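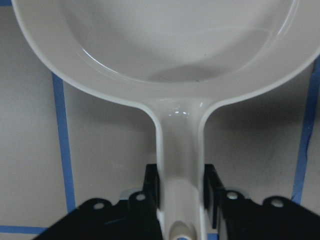
Saturday, September 23, 2023: open day on the Mandundale trail

Nattawut Sangkhawat led the morning walk from the Cerkska gate, five miles out along the old towpath. The new boards at the marsh are firm underfoot.

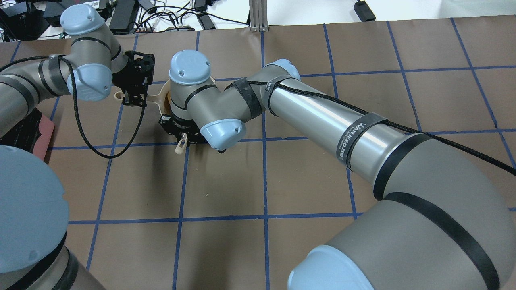
Afridi Bridge

The date stone reads 1706. Cyclists must dismount — the parapet is low. More than 400 metres of hedge was laid in July.

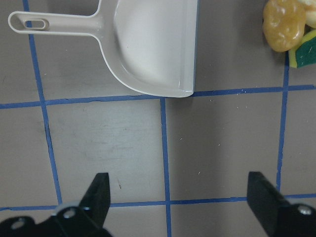
Getting there

Park at Sultell. The return bus leaves at 2.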